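Recovering From Loss of Wrist Tracking During Cloth Handling Sessions

Salura Laboratory, Operating Procedures
Last revised 16/04/2022

This page describes the procedure to be followed when wrist tracking fails during the recording of cloth handling demonstrations at the Plistcombe site. It applies to all stations that use the Vastine wrist bands with printed markers. Operators who have not yet completed the basic session course should read the station setup page first.

Background

In April, a review of the Plistcombe recordings found that 781 of the 1,524 cloth demonstrations contained at least one interval in which the position of one wrist was lost, frozen or assigned to the wrong hand. Most of these intervals were short and had gone unnoticed at the station. The fault came to light only when a folding policy trained on the data was run on the Malabanan test arm. During the second half of a fold, the arm drew its left gripper sharply across its right, and the protective stop was triggered. There was no injury, and damage was limited to one gripper finger. Testing was suspended until the recordings had been checked.

Three separate causes were identified. The first was occlusion, in which the hanging part of the cloth covered the markers of one band. The second was a band that had turned on the forearm, so that the software was working with an outdated offset between the band and the hand. The third was strain on the cable of the wrist module, which interrupted the signal without switching off the status light. Each calls for a different response, and the steps below are arranged so that they can be told apart.

Recognizing the fault

The session software shows a confidence trace for each wrist. In normal work the two traces rise and fall independently. A fault should be suspected under any of the following conditions:

The trace for one wrist drops to zero and stays there for more than 30 samples.
The reported hand position does not change although the hand is moving.
The left and right labels exchange places when the hands cross or come close together.
The distance between the hands changes suddenly while the cloth is held taut.

The last condition is the most reliable sign of a turned band and is also the easiest to miss. Operators are asked to watch the distance value during the first lift of every session.

Step 1. Stop the recording

Say "stop" clearly and lower the cloth to the table. Do not attempt to complete the fold. A demonstration that continues through a fault cannot be repaired later and must be discarded in full. Press Hold on the station panel and confirm that the session timer has stopped. If a robot arm is following the hands at that station, engage its protective stop before doing anything else.

Step 2. Check the bands

Keep both forearms over the table with the palms down. The session partner should confirm that each band sits flat, that the marker strip is not bent or lifted, and that the left and right bands have not been exchanged. A band that can be turned with one finger is too loose. Tighten it, then repeat the wrist calibration for both hands – the old offset must not be reused, even if the band seems to have returned to its place. 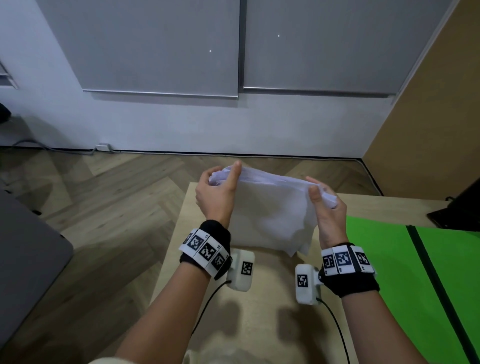 Markers should be cleaned with a dry cloth only. Alcohol wipes leave a shine on the printed surface that the detector reads as a missing corner. Any strip with a scratched or peeling marker is to be replaced and entered in the station log under its printed label.

Step 3. Check the cables

Follow each cable from the wrist module to its connector. The cable should have enough slack for the operator to reach the far side of the table without pulling. It should not pass under the cloth or cross the other cable. Cables are replaced after 400 sessions regardless of condition. If the trace drops when the cable is moved gently near the module, replace it immediately and mark the old one as faulty. Taping a damaged cable in order to finish a session is not permitted.

Step 4. Repeat the test lift

Start a test recording. Take the cloth by two corners, lift it to chest height, hold it still, and lower it. Then repeat the lift with the hands close together. Both traces must remain above the lower limit line throughout. If one trace falls only while the cloth is raised, the cause is most likely occlusion. Hold the cloth slightly farther from the body and let it hang in front of the bands only when the task requires it. If the fault remains after two further test lifts, close the station and notify the site supervisor.

Step 5. Mark the affected data

Open the session record and find the last demonstration that passed the distance check. Every demonstration after that point must be given the status "Tracking suspect", including those that looked normal at the station. Enter the cause as occlusion, band or cable. If the cause is not known, enter "unknown" and add a short note – a wrong entry causes more work than an open one.

Suspect demonstrations may not be used for training. They may be released only after a second reviewer has compared the traces with the video for both wrists.

Returning an arm to service

A policy trained on data that is later marked suspect must be withdrawn from all arms, including those on which no irregular motion has been seen. After retraining, the first runs are to be carried out at reduced speed, with no cloth in the grippers and with one person stationed at the stop button. Full speed may be restored when the site supervisor has signed the return-to-service form. Completed forms are kept with the station log.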